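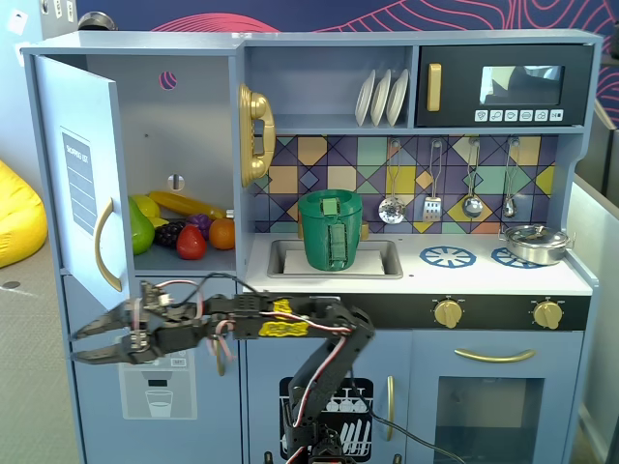 The arm at the toy kitchen, fridge door open and fruit on the shelf.

I'd pictured a lab with white coats, so walking in to find Precious Belmonte on the carpet next to a kitchen made for preschoolers was kind of a treat. She gathers the examples that Cometthorpe's learning system trains on, and she does it by hand, one little chore at a time. "People think I program it," she told me. "I don't write any code at all! I move the arm through the job, it gets recorded, and I do it again."

Again means a lot of times. A task needs 100 good runs before it gets passed along, and the fridge door alone is up to 285 (she's picky about the fridge door). "I want it coming in high, low, a bit crooked. If I do it perfectly every time, the arm only ever learns my perfect version."

So what about the bad runs? I figured they went in the trash, but she keeps plenty. "Say I bump the banana and have to go back for it. That's useful! It needs to see somebody recover."

She swaps the fruit around every 12 runs, and she's learned to stop after 2 hours, when her hands get lazy and the recordings do too. Her favorite task so far is the lemon. Her least favorite is grapes. "Ask me about the grapes on Friday," she said, already reaching for the controls.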